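Firkska Opens Orders for the Kano Hand-Held Gripper Kit

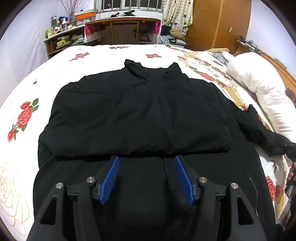
MUMISCOMBE, April. Firkska, a maker of small tools for robot learning, announces today that the Kano hand-held gripper kit is open for orders. The kit is made for laboratories and small companies which want to record household work by hand, in real homes, and use the recordings later to teach their robot arms. Folding clothes, making beds and putting things back on shelves are the tasks our first customers asked for most often.

With Kano, the person does the task with the gripper in the hand. The camera sits on the tool and looks forward over the two fingers, so it records the same view that a robot arm will have when the same fingers are mounted on it. No robot needs to be carried to the home and no robot needs to be programmed before the first recording.

"We were two years in the laboratory with one table and one box of towels," said Danica Hudec, founder of Firkska. "The robot became very good with our towels. Then a customer gave it a thick winter jacket on a soft bed, and it did not know where to begin. We understood that we must go out to the bedrooms and the kitchens, and for this the tool must be light and simple."

The finger pads have been the longest part of the development. Each Kano finger ends with a blue pad with ribs and teeth, and the two pads stand at an angle to each other. The pads are soft enough to take one layer of a thin shirt, and the teeth hold a padded sleeve when it is pulled across the bed. Worn pads can be changed by the user in a few minutes. The dark frame of the gripper has open cutouts in the arms, which lower the weight for the wrist during a long session.

Before the launch, Firkska lent the kit to 17 households in Mumiscombe and in the villages near it. They recorded 1,205 complete folding tasks during the trial, with their own clothes and on their own beds and tables. The participants were asked not to tidy the room before they start. Firkska wanted flowered bedspreads, dark garments, full shelves and clothes in a heap, because a robot at home will meet all of these.

Dark padded garments were the most difficult group. The collar does not lie down, the sleeves slide, and the filling pushes the fold open again. After the trial, the company made the ribs of the pads deeper and added a chapter about jackets to the user guide. The guide advises to spread the garment flat first, and to make each fold slowly, with a short stop before the fingers open.

"My people are not robot engineers, and they did not want to become ones," said Faraji Ondieki, who coordinated the home trial. "I gave each person one afternoon of training. On the second day they worked alone. The complaints I received were mainly about the first handle, which was too big for small hands, and this was changed."

The kit on sale now has a handle in two sizes.

Recordings are read with Sakai, the desktop program of Firkska. Sakai cuts the long recording into single tasks, marks the moments when the fingers close and open, and shows the user the parts where the view was too dark or too quick. Files can be exported in common open formats. The program works without an internet connection, and recordings stay on the computer of the customer unless he or she decides to send them.

What is in the kit

One Kano gripper with camera
Two handles, small and standard
Four pairs of blue finger pads
Mounting plate for robot arm
Charger, cable and carrying case
Printed user guide, 68 pages
License for Sakai, one computer

Price and delivery

The Kano kit costs 565 euros without tax. Schools and universities can ask for a lower price when they order three kits or more. Orders are accepted on the Firkska website, and the first deliveries leave Mumiscombe in June. Spare pads and handles are sold separately from the same date.

Journalists who wish to try the kit are welcome at the Firkska workshop. Please write to the press office before your visit, and tell us if you would like to bring your own clothes for folding.

About Firkska

Firkska designs and builds hand-held recording tools, finger pads and software for robot learning. The company has its workshop and office in Mumiscombe and is owned by its founders.

Press contact: Firkska press office, Mumiscombe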